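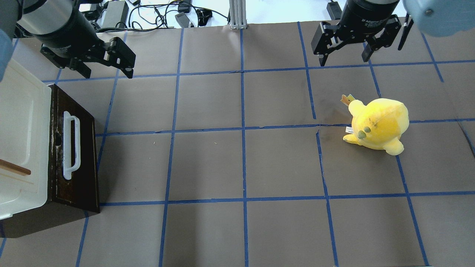
Both grippers over the taped grid, yellow plush on the right.

Community Help > Robots & Automation > Kits and Add-ons

Browse Unanswered Tags Members Log in

Is the Gostevero two-arm kit worth it for soft objects?

Posted by benchful_of_bolts

I've been trialling the Gostevero kit since March and I'm pretty taken with it! Two arms, a gripper on each, and the Velter software that comes bundled. I put blue tape down in a grid on dark paper so I can tell it which cell to pick from, and hard things are a breeze. Boxes, cups, blocks, all good.

Soft toys are where I'm stuck. With the plush lying on its side, the right gripper either squashes it and drags it over a line, or closes on a bit of fabric and loses it halfway up. I've already turned the closing force down. The full licence is $2,790 and my trial is nearly over, so is there a setting I've missed, or should I be looking at the Zeleke fingertips as well? Also, does the tape colour matter?

Kadri Toom

Great kit, I've had mine for a bit over a year and still enjoy switching it on in the morning. Before you spend anything on fingertips, have a look at the object profile in Velter. It defaults to "rigid", and in that mode the gripper stops on position and pays very little attention to force, so turning the force down won't change much. Set it to "compliant", then bring the approach height down by 13 mm from wherever the rigid profile had it. You want the fingers either side of the fattest part of the body. Tufts, fins and tags are hopeless to grab by, and the software loves picking them because they stick out.

Second thing, slow the lift. I run the first 2 seconds at quarter speed and then let it go at the normal rate. My stuffed rabbit went from being dropped most of the time to hardly ever.

Blue tape is fine on a dark surface. Mine's green and the grid finder copes. Wrinkles where the strips cross can throw a corner out a little, so press those flat and rerun the calibration. If your lines fan out a bit in the camera view, that's normal.

On price, I think the licence is fair if you'll use both arms. If it's mostly one arm doing the work, ask them about the single-arm tier. They're quick to reply and quite friendly about it.

puncombe_shed

We did some 1,000 picks with the Zeleke tips at the Puncombe makers' group and they're lovely on fabric, very grippy. They do pick up fluff though, so wipe them. Never tried the compliant thing, will have a go!

tin_lid

just use a bigger toy

Contact us | © Community Help contributors | Back to top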